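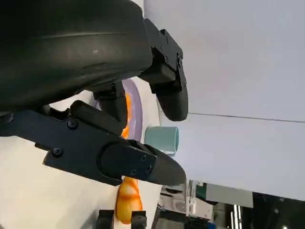

Ticket 126 – Gripper checks before tabletop runs, cell 2
Site: Prinudham
Opened by: Marama Hapeta
Assigned: Lộc Vi
Priority: normal
Status: open, waiting on sign-off

Marama, March 25, 2022
Pre-run sheet for cell 2 not matching the posted rule. Rule says check finger screws, pads, linkage, then free drive to home, then items on the table. Last shift put the plate and cup out first and did the screws after. Hands in the work area with drives on. Not ok even at slow speed.

Need: one order of steps, same on the sheet and on the wall. Right now the wall copy is the old Brurow one and the sheet is ours.

Lộc
Agreed. Pulled the log. 119 runs on this setup, some 4 with no pre-run entry at all. No faults logged on those but that doesnt mean much.

Checked just now, drives off, key out:
– finger screws: all snug, paint marks lined up
– pads: upper fine, lower a bit shiny at the tip, still in limits
– linkage: moves free, no play
– housing: light scuff, cosmetic, noted
– wrist camera: clean

Marama
Is the scuff new? Has to go in the contact record if so.

Lộc
Don't know. Not in the July photos, those are the last ones I can find. Put it down as contact, cause unknown. Slow run only until you clear it.

Marama
Good. Also the Mateos sheet lets one person reset after a stop. Ours says two, one at the pendant and one at the table. Keep ours. Please take the Mateos sheet out of the binder, people keep grabbing it.

Lộc
Done. New order on the sheet:
Drives off, key with whoever is at the table.
Screws, pads, linkage, camera.
Set out items. Plate and cup where the task card says, nothing extra.
Hands clear, call it out, key back.
Slow run, then normal.
Any contact = stop and write it up, even a light one.

Voltora pendant still shows the old prompt text on start up. Cant edit it from here, need the admin login.

Marama
Will ask for teh login. Tape a note on the pendant for now. Leaving this open till the wall copy is swapped and I've signed the contact entry.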